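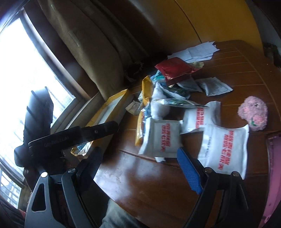 When our robotics club in Ciltley changed its program in the autumn, three parents wrote to me to complain. Their children had joined to build robots, they said, and now they were sorting small packets on a table. I want to answer them here, because I think the sorting is the best thing we have done since I started to teach.

Before, we prepared for the competition in Pralldale every spring. The task was always known in advance. A robot had to lift plastic cubes, all of one size and one color, and put them on a shelf. My students became very good at it. One year our machine moved 51 cubes without an error, and we were proud. Then Mitiku Negussie, who was 12 at that time, put his sister's glove on the field and asked the robot to pick it up. It could not. He was more interested in this failure than in the medal, and I was a little ashamed that I had no lesson to give him about it.

Now the students hold the grippers in their own hands. They close the fingers on a thing, feel where it slips, and write down what they tried. Sachets and pouches are difficult. The edge bends, the plastic shines, one packet lies over another and you pull two when you wanted one. Something soft, like a crocheted toy, is difficult in a different way – you can close too much and not notice it. A cube teaches none of this.

My colleague Flynn Goodwin does not agree with me, and he has a serious argument. He says that a student who holds a gripper does not learn to program, and that universities will ask about programming. It is true that we write less code than we did. In the first term some of the older students wrote almost nothing, and this was my mistake, which I have tried to correct with a second meeting on Friday. But I do not accept that the hand work is only play. When Somtochukwu Ekwueme came back to her code after four weeks with the packets, she threw away half of it. She had written one fixed closing distance for every object, and she knew now why it could not work.

I also hear that the work is boring. Yes, sometimes it is. We did 256 attempts in April and many of them looked the same to a visitor. I do not think that a school club must be exciting at every hour. The children who play violin also repeat.

We will still go to Pralldale, with a smaller team. The others have asked to stay with the table, and I have told them they may.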